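Irisance Overnight Barrier Cream

Face care - Dry and sensitive skin
Page last revised 14/05/2020

Irisance Overnight Barrier Cream is a fragrance-free night cream for skin that feels tight, rough or easily irritated. It is supplied by Fudura to salons, spas and retail pharmacies, and is offered in a home-size jar and in a larger professional tub for treatment rooms.

The cream is a water-in-oil emulsion. It feels heavier than a day cream on first contact and takes about 7 minutes to settle. A light sheen may remain on the skin after that time. Customers who prefer a matte finish are advised to consider the Irisance Day Fluid.

What it contains

The formula has 17 ingredients, all of which are listed in full on the carton. The main ones are oat oil, squalane, glycerin and Grostasine, the Fudura name for a ferment of rice bran prepared at the Espinoza site. Grostasine was added to the formula in February and replaces the barley extract used before. Jars made to the earlier formula carry a gray band on the lid and may still be sold until stocks are used up.

No perfume, essential oils or colorants are added. The cream contains ingredients derived from oats and is not recommended for persons with a known sensitivity to them.

How to use

Apply in the evening to clean, dry skin. Take an amount the size of a pea, warm it between the fingertips and press it onto the cheeks, forehead and chin. Avoid the eyelids. The neck may be treated in the same way.

New users should test the cream on the inside of the forearm for 3 evenings before applying it to the face. If redness or itching occurs, rinse with lukewarm water and discontinue use. The cream may be worn over a water-based serum, but should not be layered with a facial oil.

For professional use, the cream may be applied as the last step of a facial. Please remove product from the tub with a clean spatula and replace the lid between clients.

Sizes and ordering

Home jar: supplied singly or by the case
Professional tub: 500 ml, salon accounts only
Refills: not available at present

Orders from salon accounts are accepted through the Fudura trade desk. New accounts must supply a business registration and a delivery address where goods can be signed for. Sealed items may be returned in their original carton. Opened tubs cannot be accepted - please request a tester before placing a first order.

Storage

Keep the lid closed and store away from direct sunlight. Do not freeze. Slight yellowing of the cream is normal and does not affect its use. The batch code is printed on the base of each jar and should be quoted in any correspondence.
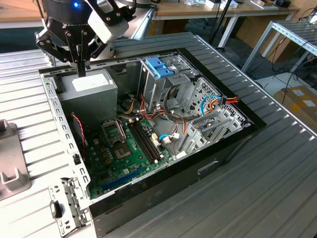
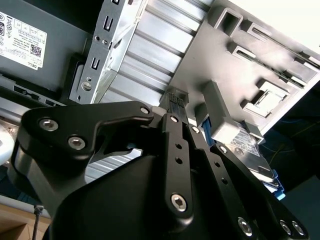

Open desktop computer and black gripper, two views.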